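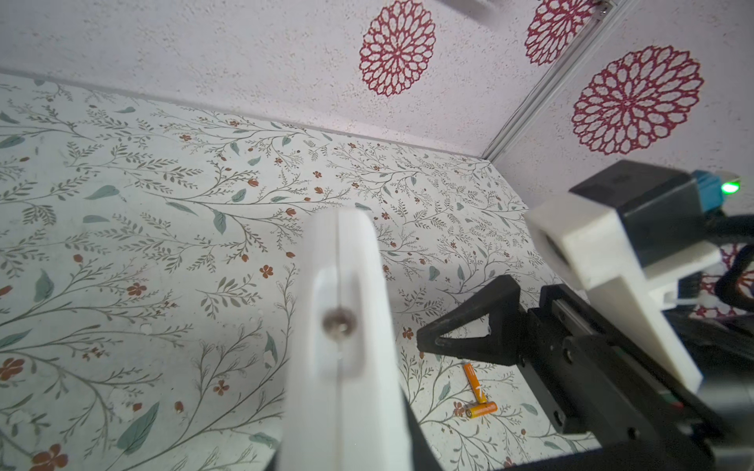

Flowers are where most people start with plants, and I'm not going to fight that, so this chapter starts there too. You've spent three chapters with me on roots, stems and leaves (thank you for your patience!), and now we get to the part that ends up on greeting cards. It also ends up on paper, and I love plant patterns on paper. Take a tiny rust-orange flower with five petals, dotted among thin branching stems with little sage-green leaves on a pale background. Which family does it belong to? You can't say, and neither can I. All we have is a petal number and a color, and a great many families make five-petaled flowers. A rose does, a buttercup usually does, a wild geranium does, a flax does. By the end of this chapter I want you to feel a small itch whenever you see a printed flower, an urge to turn it over and look at the back.

13 shares 51 comments
Search this book Enter a word or plant name

What you'll be doing in this chapter

We'll take flowers apart. I mean that literally, with fingernails and a pin. You'll learn the four rings of parts that make up a typical flower, you'll learn what "typical" leaves out, and you'll get good enough at a few common families to place a stranger in one of them before you open the key. My own class in Movham does all of this over two weeks in spring, but you can do it in November with supermarket flowers and a warm kitchen. Alstroemeria is cheap and big and holds up well to being bullied.

You will need a hand lens. I know I said that in Chapter 1 and I know some of you are still squinting. Ten times magnification is plenty. Hold it right up against your eye, then bring the flower to the lens until it snaps into focus. If you hold the lens out at arm's length like a movie detective you'll see a blurry flower and get a headache.

The four rings

Start at the outside and work in. The outermost ring is the sepals, often green, and their job early on is to wrap the bud. Inside them are the petals. Inside the petals come the stamens, each one usually a thin stalk (the filament) with a pollen-making anther on top. Right in the middle is the pistil, or several pistils, with an ovary at the bottom, a sticky stigma at the top and a style between the two if the plant has bothered to make one.

I teach the rings in that order, outside to inside, every time, and I'd like you to write your notes in that order too. It sounds fussy. But after you have drawn thirty flowers the same way, you can flip through the notebook and the differences jump out at you. My first notebook was a jumble. I'd begin with whatever was prettiest, so I have pages and pages of petals and hardly a word on sepals, and I had to go back to Brallness the following summer and look at the whole lot again.
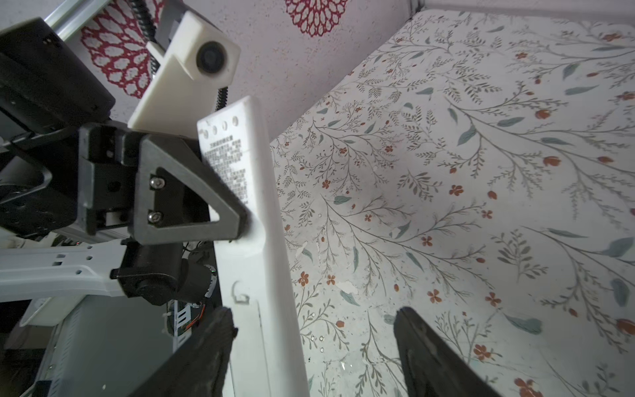

Going back wasn't a hardship, I should say. Brallness is a long strip of wet meadow with a chalky bank along one side, and the plant list for it runs to 438 species. I've met a good share of them and I'm still hopeless at the sedges. What the second summer taught me was to slow down. On the first trip I tried to name everything I walked past. On the second I sat on the bank with one buttercup for most of a morning, pulling it apart ring by ring, and that buttercup has been more use to me than all the names I collected the year before.

So here's what I found in it, and what you'll find in yours. Sepals, separate from each other. Petals, also separate, glossy on the inside, each with a tiny flap near the base where the nectar is. Then a great crowd of stamens, too many to bother numbering, arranged in a spiral. Then a little green dome of separate pistils, each one destined to become a single dry fruit. Nothing is joined to anything else. Pull off a petal and the stamens stay put.

Now do the same with a wild strawberry flower, or a bramble if that's what you've got. White or pinkish petals, five of them, lots of stamens, lots of pistils. Looks like a pale buttercup! But pull gently on the petals and you'll see that they and the stamens are sitting on the rim of a shallow cup, along with the sepals. That cup is called a hypanthium. Check the leaf too, where the stalk meets the stem, and you'll find a pair of small leafy flaps called stipules. Cup plus stipules, and you should be thinking of the rose family, a big one with something close to 3000 species in it depending on whose book you trust.

Joined or not joined

That brings me to the question I ask more than any other on field trips. Are the petals joined? Pick a primrose and tug at one petal. The whole colored part comes away in your hand as one piece, with a tube at the bottom. Pick a geranium and tug, and you get one petal. A potato flower looks like a star with five points, and it comes off whole. A pink looks as if it might come off whole, with everything tucked into that long green tube, but the tube is made of sepals and the petals inside are free all the way down.

I got this wrong on pinks for years. If you slit the green tube with a pin you'll save yourself the embarrassment.

Mallows are the sneaky ones. Look first at the stamens, where the filaments are fused into a column around the style, like a bottle brush. The petals are separate from one another but stuck to the bottom of that column, so they can come off together and fool you. When a student brings me a hibiscus and says "joined," I give half a point and a cup of tea.

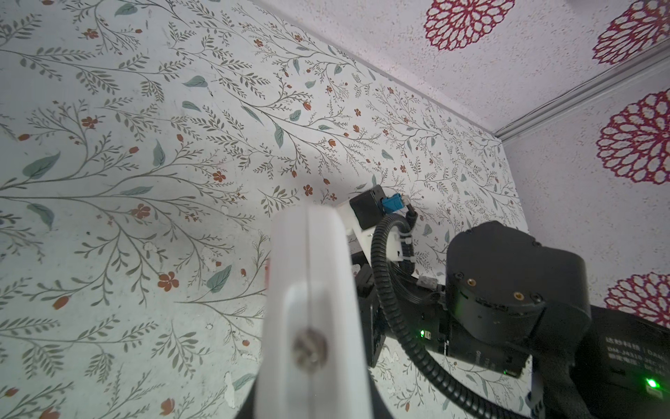
Numbers, and how far to trust them

Petal number is a good first clue and a bad last one. Threes and sixes push you toward lilies, irises and their relations. Fours, set in a cross, with six stamens of which two are short, mean the cabbage family, and I've hardly ever been let down by that. Fives mean you've got work to do.

Plants also wander. The Altıntaş nursery, out on the Movham road, gave me a tray of lesser celandines to use in class, and we found flowers with eight petals, nine, twelve and one with 13. Every one was a perfectly good celandine. Garden doubles are worse, as a lot of the extra petals are stamens that have turned into petals, and a very full double may leave you with hardly a stamen to look at. For this chapter please stick to singles.

Look at more than one flower on the plant, too. Petals drop. A four-petaled geranium is nearly always a geranium that has had a rough afternoon.

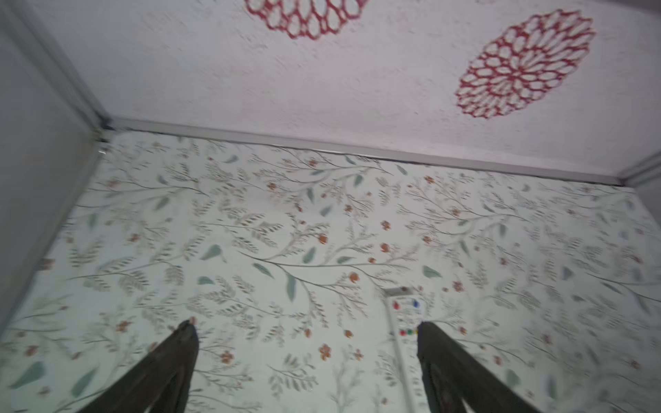
Afshin Moradi wrote to ask whether a daisy breaks all of this, seeing that it has far more than five petals and they come off one at a time. It's a lovely question and I get some version of it every year. A daisy isn't a single flower. Each white "petal" is a whole flower of its own, with its petals joined into a strap, and the yellow middle is packed with tiny tubular ones. Split a daisy head in half, put your lens to your eye and look at one yellow floret from the side. Five little points around the rim! Joined, of course. We'll give daisies all of Chapter 6.

Before you go on to the first practical, find three different flowers, single ones, from anywhere you're allowed to pick. Put them in a jar of water. Don't look them up yet.

Related on Movetero
Chapter 3: Leaves and how they're arranged
Choosing and using a hand lens
Pressing flowers without losing the color
Chapter 5: From flower to fruit
A beginner's walk at Brallness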